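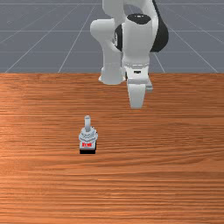 Zernia is an indoor ball game for two teams, played by hand on a hard floor divided into rectangles. It is descended from a street game of the town of Ekov, where a parish record of 1794 mentions a fine for playing it against the church wall. The modern game needs very little equipment. A plain gray floor ruled into large rectangles with thin white lines, like the one in the picture, would do for a practice match, although league rules also require a colored border. Each side has five players on court and may substitute at any stoppage. 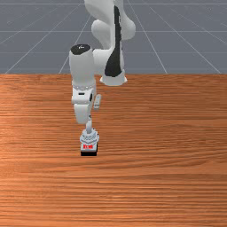 Fulvio D'Amico

100 shares
5 comments

Rules of play

The server bounces the ball once in the team's own half and strikes it with an open palm into any rectangle on the far side. The receiving team must return it before a second bounce, and not into the rectangle it came from. A ball that lands on a line is replayed. One point is scored for each failed return, and two if the ball is returned into a rectangle that has been closed. A rectangle is closed when the same team has scored in it three times in a row, and it stays closed until the end of the period.

The first team to reach 100 points wins. Matches between strong sides are often long, and the Amska league introduced a time limit after one of its finals ran past midnight.

Leagues

Two leagues are active. Amska, the older, plays from October to spring and uses the heavy stitched ball. The Delaunay league plays a shorter season with a rubber ball, which is faster off the floor and harder to place. It has around 200 registered players. The two champions meet in a single match each year — the ball is chosen by the visiting team.
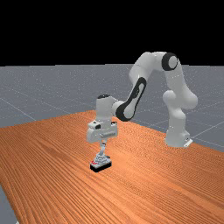

Chi-keung Fung has argued that the closed rectangle rule favors the side that serves first, and that closures should be wiped at each change of serve. The Delaunay league tried this for one season and went back to the old rule. Amska has kept closures as they were, but now has the teams swap the opening serve from one period to the next.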